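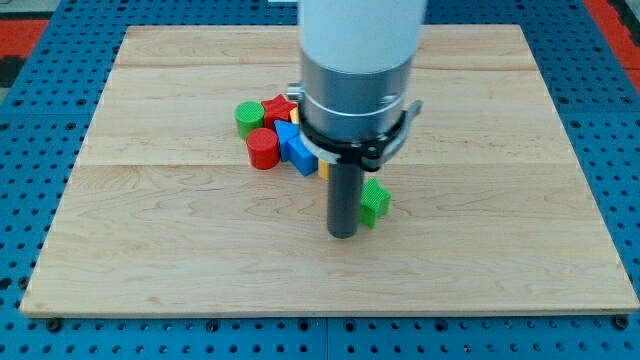
# Gikum (poetry press)

Gikum is a small press for poetry, chapbooks mostly, plus a yearly anthology. Founded 2000 by the poet and translator Jae-in Won. Publishes in English, with some Korean and Polish originals on facing pages.

## History

Won started the press after a manuscript of her own, *Salt Ledger*, was turned down by several houses. First title was not hers but a reprint of *Tavia*, a long poem by the poet known only as Laskowska, out of print for decades by then. Print run of 200, hand-numbered, sold mainly at readings and by mail. A second printing of 900 followed the next January, and paid for the two books after it.

Early books were stapled. Sewn bindings from the fourth title on. The press had no office in this period and correspondance went to a post box.

*Salt Ledger* did come out from Gikum eventually, in a revised and much shorter form. Won has said in interviews that she cut most of the middle section and doesn't miss it.

## Tavia

The best known title and the one usually taught. A poem in 4 parts, spoken by a ferry cook named Tavia over one winter. Unrhymed, short lines, long gaps between stanzas. Part three is a list of meals.

Laskowska wrote it in Polish and made the English version herself, and the two don't match. Whole stanzas in the English have no source in the Polish. The earlier edition printed the English only. Gikum printed both, which is how most readers first noticed the differences. Won's afterword argues they should be read as separate poems. Some reviewers disagreed, and called the English a loose draft.

Textual problems:

- The last line of part one ends with a comma in the typescript, a period in the first edition. Gikum restores the comma.
- "Harbor" and "harbour" both appear. Left as is.
- A dedication, to "S.", is missing from the Polish. Never identified.

## The Sutness anthologies

*Sutness* is the yearly anthology. The title is a made up word from a poem in the first volume, where it seems to mean the feeling of having sat too long in one place. Each volume has a different guest editor, and no introductions. Contributors are printed in order of the length of their poem, shortest first. Names go at the back only.

Reception mixed at first. The lack of names on the page was called a gimmick by one reviewer and imitated by at least two other anthologies later on. Volume six was delayed by a permissions dispute over a translation and is the only one with a blank page where a poem was pulled. Copies with the poem still in are scarce, they were sent out before the dispute.

## Design

Covers are plain, one color, title set small at lower left. No blurbs. The series used a single typeface until the anthology's tenth volume, when it was swapped for a wider one, to some complaint from subscribers. Poems are never broken across a page if they will fit on one, so many of the books have a lot of white space at the foot.

## Later years

Won stepped back from daily editing but still reads for the anthology. A complete list of titles was issued on March 5, 2022, as a folded sheet, with corrections to earlier colophons. It leaves out two broadsides that are known from library copies, reason not given.

## See also

- Chapbook
- Facing-page translation
- Self-translation
- Small press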